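Jukari Military History Series: Reader Set

The Jukari Reader Set is a boxed collection of nine paperback volumes on officers of the colonial and revolutionary wars. It is published by Susta Press for schools, public libraries and regimental museums. Each volume deals with one commander and includes campaign maps, a list of letters and an index.

**Contents:** nine volumes, one folded wall map, teacher's notes
**Recommended for:** Years 10 and up
**Binding:** sewn, with laminated covers 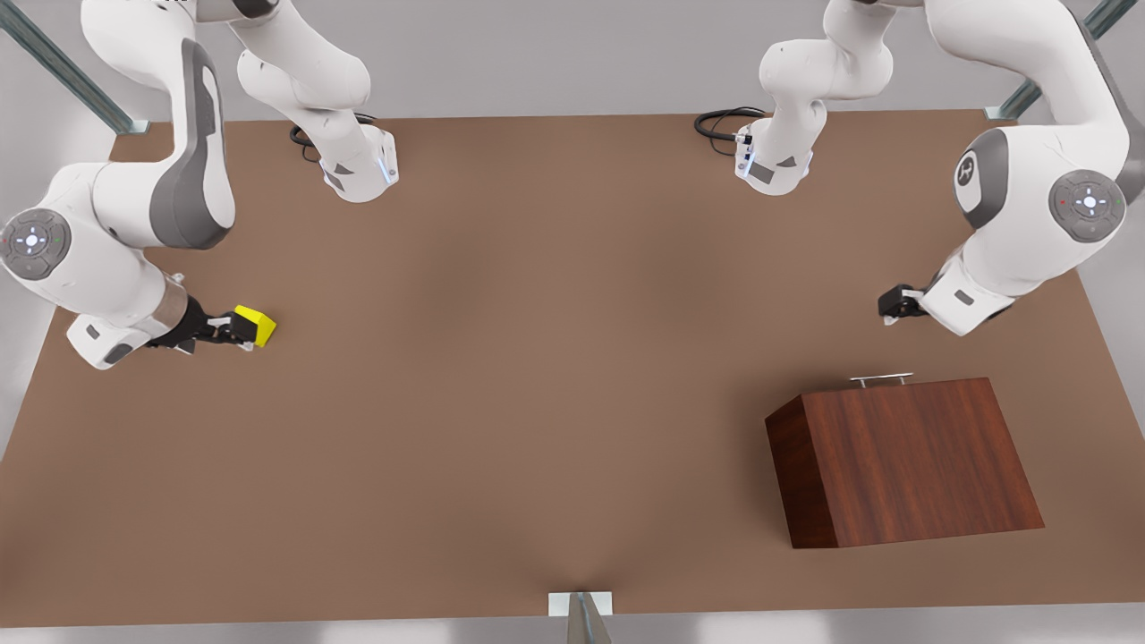

*Two robot arms at a brown tabletop, with a yellow cube in one gripper.*

Replacement volumes may be ordered singly. The wall map, drawn by the Santoro studio, is also sold flat in a tube. Libraries that bought the earlier Jinik edition may exchange it at a reduced price until the end of July.

Orders are sent within seven working days. Damaged volumes should be reported within 10 days of delivery, quoting the order number. Prices include postage to metropolitan and rural addresses.

Page updated 2023-05-22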